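Ditis Publishes Service Routine for Garment-Handling Gripper Cell

Release for trade and local press
October

Ditis has published the full service routine for its garment-handling cell, covering setup, weekly care and the replacement of worn gripper parts. The routine is free to download and applies to all cells with the Mösli two-finger gripper.

The cell picks up clothing and accessories from a table, one piece at a time, and moves them for sorting. It works with denim, knitwear, belts and straps. Since the cell went into regular use it has logged 1484 hours, and the service routine is based on the notes kept during that time.

Most of the work described in the document concerns the gripper fingers. Metal buttons, rivets and the table itself wear down the finger surfaces, and scratches on the outer plates are normal. Ditis advises operators to leave cosmetic marks alone and to check the inner gripping faces, where wear affects the hold on thin items. Fingers are due for replacement when the faces no longer meet evenly along their full length.
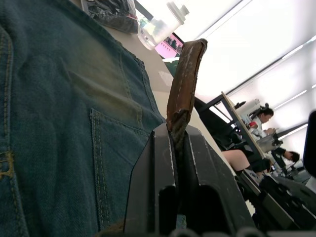 Flat strips of leather or similar material are used as the standard grip check. The operator closes the fingers on the strip, raises the arm and pulls by hand. If the strip slides, the closing force is reset before the fingers are changed. In the Ditis log, resetting the force cleared the fault in most cases and no parts were needed.

The wrist camera has its own section. The lens is wiped with a dry cloth at the start of each shift, and the bracket screws are checked at the same time. A loose bracket shifts the view by a small amount, which is enough to make the arm close beside a strap and miss it. After any work on the bracket the camera is calibrated again with the printed card supplied with the cell.

Replacing a pair of fingers takes 28 minutes, including calibration. The steps are as follows:

Power down the arm and lock the switch.
Remove the 4 screws at the base of each finger.
Clean the mounting faces and fit the new pair.
Tighten the screws by hand first, then with the torque driver.
Power up, run the open and close cycle 3 times, and repeat the grip check.

Replacement fingers are made by Flindard and are available singly or in pairs. Ditis recommends changing both fingers together. Mixing an old finger with a new one leaves the grip off center, and the software will report a position error on thin fabric.

The routine also covers cable checks at the wrist joint, table height, and lighting. Cells placed near large windows may need a shade on bright days. A table in a plain, light color with a dull surface gives the camera the best contrast with dark clothing.

Operators who use the Citer control software will find the service timer under the maintenance tab in the current version. Older versions do not show the timer, and the hours have to be read from the arm controller.

The document, a parts list and a blank service log can be downloaded from the support section of the Ditis website. Printed copies are included with all new cells.

About Ditis

Ditis builds and services small robot cells for textile sorting and handling. The company supplies workshops, laundries and clothing recyclers, and runs its own repair bench for grippers and wrist cameras.

Press contact: Ditis press office, through the contact form on the company website.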